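「ぜったい売れる人」はほんとうにいるの? 人をさがす会社のはなし

このサイトではクッキーを使用しています。閲覧を続けると、クッキーの使用に同意したものとみなします。[同意する] [設定を変える]

会社が新しくはたらく人をさがすとき、自分ではさがさずに、よその会社にたのむことがあります。たのまれるほうを「人材紹介会社(じんざいしょうかいがいしゃ)」といいます。会社と人をひきあわせて、うまく決まったらお金をもらう仕事です。

お金をはらうのは、ふつう、人をやとう会社のほうです。では、紹介会社は「この人はすごいですよ」と言いたくなるでしょうか、それとも「この人はまあまあです」と言いたくなるでしょうか。決まらなければお金が入らないのなら、答えは想像がつきますね。うそつきだと言いたいわけではありません。ただ、話を聞くときに、だれがどこでもうけるのかを頭のすみに置いておいてほしいのです。 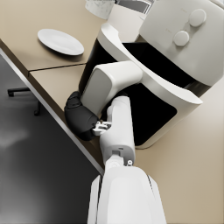
たとえば、台所用品を売るジュルムという会社が、紹介会社のウルトポートに「売るのがじょうずな人がほしい」とたのんだとします。ウルトポートは、こんな紙を持ってきました。

「経験9年。お客さんの名簿に1,781人。」

わあ、すごい! と思いましたか。ちょっと待ってください。1,781人というのは、何の数でしょう。一度名刺をもらっただけの人も入っているかもしれません。去年ほんとうに買ってくれた人は何人ですか、と聞いてみたら、119人だったとします。119人でもりっぱな数ですが、さいしょの数字とはずいぶんちがいます。

それに、その119人は、売る人が好きで買っていたのでしょうか。前の会社の品物が好きだったのかもしれません。もしそうなら、売る人がジュルムにうつっても、お客さんはついてきません。前の会社との約束で、しばらくは同じお客さんに声をかけてはいけない、ということもあります。名簿そのものが前の会社のものなら、かってに持ち出すのはいけないことです。

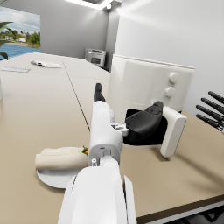
長く人を紹介する仕事をしてきたパナギオティス・ディミトリウさんに、よい紹介会社の見分け方を聞きました。

「7人つれてくる会社より、2人しかつれてこない会社のほうが、よく調べていることがあります。でも、なまけて2人なのかもしれない。だから、残りの人をなぜことわったのか聞くんです」

なるほどと思いますが、この言葉もうたがってみましょう。ディミトリウさんも紹介会社の人です。ことわった理由なんて、あとからいくらでも作れそうです。本人にそう言ったら、「そのとおりだね」とわらっていました。

では、やとう会社はどうすればいいのでしょう。前にいっしょにはたらいた人に話を聞く。ためしに短いあいだはたらいてもらう。やめてしまったら紹介のお金を返してもらえるか、先にたしかめる。どれをやっても、はずれることはあります。

おうちの人が会社ではたらいていたら、どうやってその会社に入ったのか聞いてみてください。紹介会社をとおした人がいたら、自分のことがどんなふうに紙に書かれていたか、おぼえているでしょうか。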